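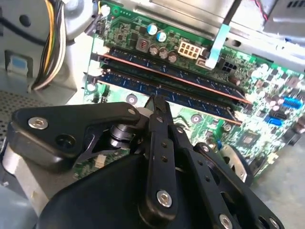

Label jobs sent from the Vasten site queue normally, then stop printing after 18 minutes of no activity. The print server stays reachable by ping and the Pirik spooler service reports "running", but nothing leaves the queue until the service is restarted by hand. The site first suspected hardware and asked for a check of the desktop that hosts the queue. Case opened. The board has two memory modules in parallel slots, and a full memory test overnight returned no errors. Disk check also clean. Hardware is not being pursued further on this ticket.

Steps tried before escalation:
Restarted the spooler — queue clears, fault returns after the next idle period.
Replaced the network cable and moved to a different switch port — no change.
Reinstalled the label driver, same version — no change.
Printed a test page from a second workstation straight to the printer, bypassing the server — prints every time, including after a long idle period.

The last result points at the server side. Please attach the spooler log with the logging level set to 3, covering at least one failure.
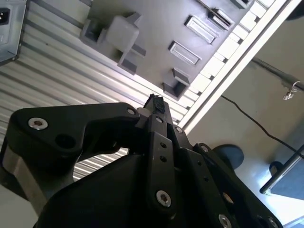
Reply added by: Drovard Support, second line
Status: Waiting on customer > In progress
Month opened: November

Log received. The spooler opens one connection to the printer and keeps it open between jobs. At the point of failure it writes to that connection, gets no reply and waits. It does not time out, so the service still shows as running while the queue fills up behind the first job.

The site router was replaced last month by Zariņš, who handle the network at Vasten. The printer sits on a separate segment from the server, so every job crosses that router. Its idle session limit matches the interval in the log. When the limit is reached the router drops the session and does not tell either end.

Changes made on the server:
Keep connection open: changed from Yes to No
Write timeout: changed from 0 (none) to 50 seconds
Retry count: set to 3

Service restarted to load the new settings. Queue left idle over the lunch break, then a batch of shipping labels sent from the packing desk. All printed. The log shows a new connection for each job, closed at the end.

The router setting has been left alone. If Zariņš want to raise the limit for other reasons, that can go on a separate ticket, but the spooler no longer depends on it. Note that the Pirik installer resets "Keep connection open" to Yes on upgrade. Check it after the next version goes on.

Leaving this open until the site has run a full night shift without a manual restart.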